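February 18, 2022

Genealogy bench, Zapata family file

Spent the morning on the ship question again. The family story has Anton Zapata arriving as a cabin boy, jumping ship, and walking inland until he found a wife. The passenger list has him arriving at 19 with a paid ticket and a trunk. I know which one the cousins will prefer.

The list is for the Savia, and he is entered as "Zapatta, A., laborer." Same age, same home village as the marriage record, spelling off by one letter, so I'm calling it a probable and leaving it in pencil. Cristóbal Toledo thinks I should ink it. Cristóbal once inked a man who had died in infancy, and we were two years getting his grandchildren out of the tree.

Village name

The marriage record says Wornorow. The land claim says Wundton. I had been treating these as two spellings of one place, which was lazy of me, and I found that out the slow way by reading the whole claim instead of the index card. Wundton is where he bought. Wornorow is where he came from. The clerk put the first in the box meant for the second, and everyone who has copied that card has moved his birth across an ocean. I have copied that card. Corrected in my notes, and the wall chart will have to wait until I find the good eraser.

Claim details, for whoever picks this up: 89 acres, creek on the north side, neighbor's name unreadable. It starts with an H or a K, or possibly a blot. Anton signed with a full signature, so the bit in the family letter about him making his mark "like a poor honest man" can go in the drawer with the cabin boy.

Photocopies

Ran the probate pages on the lightest setting and they came out better than last time, though the second sheet still has a gray band across the inventory. What I can read: one plow, two cows, "sundry tools," a clock that didn't go. The estate came to 200 dollars after the doctor was paid. The sons then argued over it for longer than some of them had been speaking to each other in the first place. There are eleven letters about the clock.

I'm reading those in order, one at a time, and writing down only what names a person or a place. So far I have a daughter nobody listed, called Rosina, who "has the clock and will not be moved on it." I like her very much. She isn't on the chart at all. 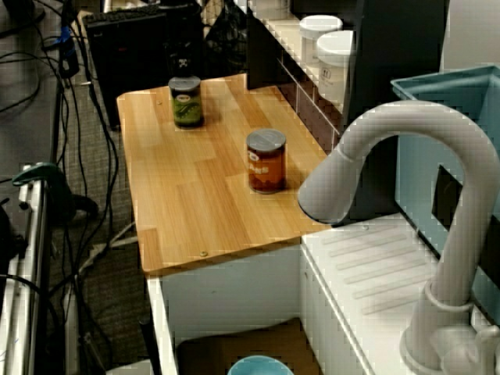 To do

Find Rosina. Try the parish book for the years after the land claim, and try her under a married name, starting with the witnesses on her brothers' weddings. People stood up for their sisters' husbands a good deal in that town.

Ask for the back of the Savia list. The front ends in the middle of a family, so there must be another side, and the copy we have skips it.

Recheck the index total. The finding aid says 1,813 entries and my own spreadsheet is one short of that. I suspect I merged the two Josefs in August, when it was hot and they both seemed like the same amount of trouble. One was a cooper and one was a tenant farmer, and the cooper had the bad leg.

Write back to the cousin in a kind tone. She has asked for a page she can read aloud at the reunion, and she wants the jumping ship in it. I'll offer her the clock. It has documents behind it, and most of the people in the room are descended from someone who was rude about it in writing.

Later, same day

Cristóbal found the burial register while I was at lunch. Rosina is in it under her own surname, age left blank, plot beside Anton. So either she never married or she went back to the name. The entry above hers has a margin note in different ink, and I can make out "see also," then a number I can't read. Left the register open at the page with a paper strip in it. Please don't shelve it.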